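索恩波特湖滨度假酒店 客用设施安全检查表及意见

检查日期：2019-08-04
检查范围：主楼客房、室外泳池、儿童活动室、接驳车站
检查人：咸宝蓝
复核人：陆善子

一、客房
1. 房门闭门器及防盗链：合格。
2. 阳台护栏：抽查18间，合格。东翼有一间护栏底座螺栓松动，已当场紧固，工程部须于一周内复查。
3. 疏散示意图：合格。西翼仍有旧版图纸，图中所示出口与二月改造后的走向不符，应予更换。
4. 浴室防滑垫：基本合格。家庭房浴缸内未配备，请客房部补齐。

二、室外泳池
1. 水深标识：不合格。浅水区一侧字迹磨损，夜间难以辨认。
2. 救生圈及救生杆：合格，存放位置无遮挡。
3. 救生员值班记录：基本合格。午间交接栏有6处漏签，值班主管应逐日核对。
4. 泳池周边地面：合格。躺椅摆放占用部分通道，现场已要求挪移。

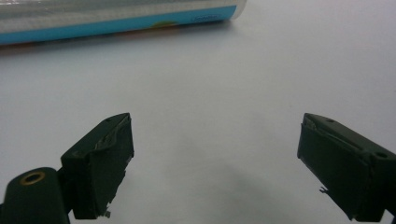 5. 药剂间：门锁完好，通风正常。药剂领用登记应与库存台账一并保存，不得分册存放于前台。

三、儿童活动室
1. 软包及转角防护：合格。
2. 攀爬架：基本合格。设备由费特利公司安装，年度检验报告未能现场出示，请于下次检查前提交。
3. 接送登记：合格。

四、接驳车站
1. 候车区照明：不合格，两盏灯具不亮。
2. 轮椅坡道：合格。坡道扶手末端漆面脱落，列入日常维护。
3. 排队围栏：合格。园区闭园时段客流集中，建议增派一名引导员。

五、处理意见
不合格项目应立即整改，整改完成前，泳池浅水区夜间停止开放，候车区设置临时照明。基本合格项目由各部门负责人书面回复。本表原件存安全办公室，副本送工程部及客房部。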